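Sorting out the makeup organizer, a thread. It's a white tiered box with a hinged mirror lid, a pull-out drawer and an open compartment on the right side. 1/

Rule one: anything used daily goes where it can be reached with one hand. On this unit that means the drawer. The top tray needs the lid up, and the lid needs clear space behind it. 2/

Brushes stand upright in the side compartment, bristles up. I leave the plastic bag partly on. It keeps dust off and costs nothing. 3/

Bottles go in front of the brushes. Caps tight before they go in - a leak in a cubby takes nearly 20 minutes to clean out with cotton swabs. 4/

Sponges are the weak point. Round ones roll and they pick up powder from whatever they sit next to. Adelino Marinho suggested one sponge per compartment. I'm trying that with the pink ones. 5/ 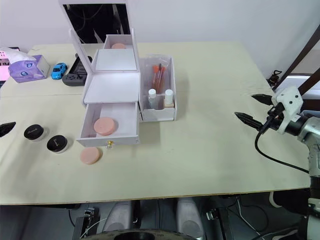 The small jars with black lids are still undecided. They fit in the drawer but then the sponge has to move up. For now they stay on the table, left of the drawer. 6/

Drawer knob: gold with a clear top. It works loose if you pull at an angle. Quarter turn with a screwdriver from the inside, no glue. 7/

I also looked at the Lerkier 10-compartment insert. Too many dividers, all too narrow for a round sponge. Returned it. 8/

Next up is the mirror. Microfiber cloth, no spray near the hinge. 9/9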